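Plukora build course, session 6 handout
Okitell shared workshop, Hindodcombe
August 24, 2023

Notes typed up fast after the evening, so read them next to your own. Anything marked CHECK I still have to look up.

Where we are

Arm bolted down, gripper on, wrist camera on, everything talks to the laptop. Last time was moving to saved positions. Tonight was the first half of picking: getting the fingers to the right place and closing on something without squashing it or shoving it across the table. Second half (finding the thing with the camera by itself) is next session.

If your bench still drops the connection when the elbow moves, fix that first. It's almost always the plug at the base, not the code. Wiggle it with the power OFF.

Before power

- Both stop buttons tested. Push, try to jog, nothing should move, release.
- Cables on the arm side have slack at full reach. Jog by hand first.
- Mugs, phones, elbows out of reach of the arm.
- Speed limit at 20 percent. Leave it there all evening. I will notice.
- One person on the keyboard, one person on the stop. Swap at half time.

Frames, the short version

Base frame: fixed, origin at the bottom of the arm, z up.
Tool frame: moves with the gripper, origin between the fingertips, z pointing out of the gripper.
Camera frame: moves with the gripper too but is NOT the tool frame. There's an offset and a tilt. Everybody forgets the tilt.

So a point seen by the camera goes camera -> tool -> base. Two transforms, in that order. If your gripper lands consistently off by the same amount in the same direction, the offset is wrong. If the error grows toward the corners of the table, look at the tilt or the lens correction. If it's off differently every time, something is loose. Get the hex key.

Yaw: for a bottle lying down you want the fingers closing across the narrow side. Work out the direction of the long axis, add 90 degrees, that's the direction the fingers close in. Adding or subtracting gives the same grip on a plain two-finger gripper, so pick whichever one twists the wrist cable less.

Opening width

Fully open every time is lazy and it bites you when things sit close together. The far finger comes down on the neighbor. Open to the object plus a little on each side.

70 mm was the opening most benches ended up with for the bottles. Fine for a loose one. Too wide if two are touching, then go in narrower or nudge them apart first.

Closing force: start at the lowest setting and go up one step at a time. Caps are hard, labels slide. Grip on the body, below the shoulder, unless you mean to pick by the cap. Clear plastic bags are their own problem, see exercise 4.

Two views to keep in mind

From the wrist you get the fingertips in the picture all the time, and that's useful: they don't move relative to the camera except to open and close, so you can use them as a ruler. What they hide is the price. Plan your approach so you look first from higher up, save the position, then go down. Don't count on seeing the last bit of the move.

From the side you can judge height over the table, and the wrist view is terrible at that.

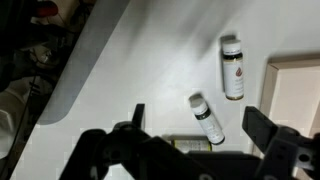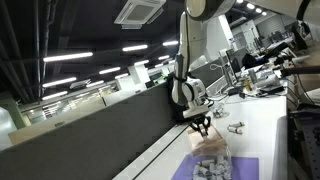 Exercises

1. Jog and look
Hover over one bottle. Write down x, y, z and the yaw from the screen. Move away, come back to the saved numbers, look again. Same place? If not, do not go on to 2. Tell me.

2. Pick and put back
Approach from straight up, stop short, check from the side, go down slow, close, lift a hand's width, wait, put it back down, open, go up. Every step is its own line in the script. No clever combined moves yet.

approach (above, slow)
check
down
close
wait
up
down
open
up

The wait is there on purpose. Slip shows up in the wait.

3. Into the box
Same as 2 but the drop is into the open box. Measure the rim height with a ruler and put it in your script as a number with a name, not buried in a line somewhere. Travel height must clear the rim with the object hanging under the fingers. People add the rim and forget the bottle. The whole thing comes in above the rim, over the middle, then down.

Go over the long way round if you have to. Don't drag things across the edge because it saved you a second.

4. The bag (optional, hard)
Pick something small off the table, let go over the mouth of the bag. No wall to aim for, the mouth moves when you breathe near it, and the depth reading off clear plastic is mostly garbage. So don't use the camera for the bag at all. Teach the drop point by hand and save it. Keep the bag in the same spot on the mat, tape the mat corners if it creeps.
Keep the fingertips above the opening. Going in and opening up inside is asking to lift the bag out with you.
Small parts roll. Check the drop point again after every few tries.

5. Log it
For every try: object, yaw, opening, force step, result, one word for why. "Slip", "missed", "bumped", "ok" is plenty. Paper is fine. A log with only the good ones in it is no use to me or to you.

Common trouble

Gripper closes and reports "holding" but it's empty: threshold too low, it's feeling its own friction. Close on nothing a few times, write down the reading, set the threshold over that.

Arm stops half way with a joint limit: usually the wrist. Use the other yaw (see above).

Object spins when the fingers touch: you're off center, one finger gets there first. Shift sideways in the TOOL frame, not base.

Dark shadow picked up as part of the bottle: this will be a big topic next time. For now turn off the auto detect and click the center by hand.

Arm shudders coming down: payload setting wrong. It should include the gripper and the camera bracket. CHECK the bracket weight, I keep writing it down and loosing the paper.

Script won't load the saved positions: file name has a space in it. Yes, still.

Files

Everything is in the Org folder on the workshop drive, under plukora, then session 6. The pick script has blanks where your numbers go. Please copy it before editing, last session someone's bench settings ended up on every bench in the room. The older March version is still in there, don't use it, the gripper commands changed.

For next time

- Finish 1 to 3. 4 only if you feel like it.
- Bring the log.
- Read the calibration page again, esp. the part on tilt.
- Think about how you'd tell which end of a bottle has the cap, using only the view from the wrist. A rough idea on paper, no code needed.

Cleaning up: park position, power off at the strip, fingers open, cover on the camera. Small parts back in thier bag and the bag back on the shelf by the sink.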